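Drenudero's bond desk sees a narrower margin for error in small industrial issuers

Agnese Jaunzems has covered corporate credit at Drenudero for long enough to have seen two refinancing rounds at most of the companies on her list. Her current work is on small manufacturers with floating-rate debt, a group in which she puts Valska, the appliance components maker, and Zedholm, which makes pumps and valves.

Neither company is short of cash at present. Jaunzems is more concerned with the gap between reported earnings and the cash left after interest and working capital.

"Operating profit at Valska went up in the first half and free cash flow went down," she said. "Inventory is the difference. They bought steel early, at a fixed price, and it has been sitting in the yard. On the income statement that purchase does not show up until the parts are sold."

Valska's term loan is priced at a spread of 400 basis points over the reference rate, and it has no swap in place beyond next July. The company chose not to extend the hedge when quotes were high. Jaunzems does not criticize the decision but has changed her model to reflect it.

"I run the loan unhedged from July on. It costs them two quarters of dividend cover. If the reference rate falls, fine, they get it back. I would not pay for that today."

On the equity side, her colleague Uchenna Chukwu has held a neutral rating on Valska through the last three reports. He looks mainly at receivables. Collection at the company now takes 91 days on average, and he traces most of the increase to two large distributors that renegotiated terms.

"A distributor asking for an extra month is asking for a loan," Chukwu said. "You can give it, but you should price it. I went through the notes and I could not find where it was priced."

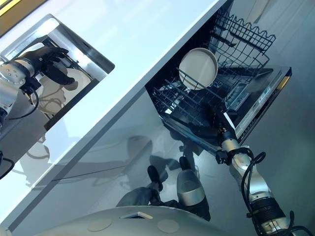
A kitchen sink and open dishwasher. 

Demand is the part of the forecast on which the two analysts disagree. Chukwu assumes flat appliance volumes for the coming year, with replacement purchases making up for weak new construction. Jaunzems uses a small decline. She said the difference matters less for revenue than for the leverage covenant, which is tested on trailing earnings and steps down by half a turn at year end.

"On his numbers they pass with room. On mine they pass, and then the next quarter is tight. Banks usually waive a first breach, for a fee and a wider spread. So I put the fee in."

Zedholm is the simpler case. It issued a fixed-rate bond before rates rose, and nothing matures for four years. Its order book stood at 2,200 units at the last report, most of it for municipal water customers, who pay slowly but do pay. Jaunzems rates the bond a hold on price alone.

"There is nothing wrong with it. The yield is below what I can get on paper with the same rating and a shorter life. An owner who needs the coupon should keep it. I would not add."

She was asked about Juška, the packaging group that withdrew a planned issue in the spring. Normunds Mägi, its finance director, told investors at the time that the terms offered were not acceptable and that existing bank lines were enough. Jaunzems agrees with the second point and has a question about the first.

"The lines are committed, I have read the agreement. What I want to know is which term they refused. If it was the coupon, that is ordinary. If it was the limit on asset sales, then I would like to know what they plan to sell."

Juška has not commented further. Its shares have traded in a narrow range since the withdrawal, on thin volume. On one recent afternoon only 4,000 shares had changed hands by 3 p.m.

Thin trading affects the bonds as well. Jaunzems marks her prices from dealer quotes and discards any that are not good for a stated size. For some issues that leaves one quote, and for a few it leaves none, in which case she uses a spread to a comparable bond and notes it in the report.

"Clients ask why the price did not move for three weeks. It did not move because no one traded it. I can give them a number with more decimals but it would be the same information."

Her next note will cover interest coverage across the full list, with hedged and unhedged figures in separate columns. Chukwu's update on Valska follows the company's third-quarter report.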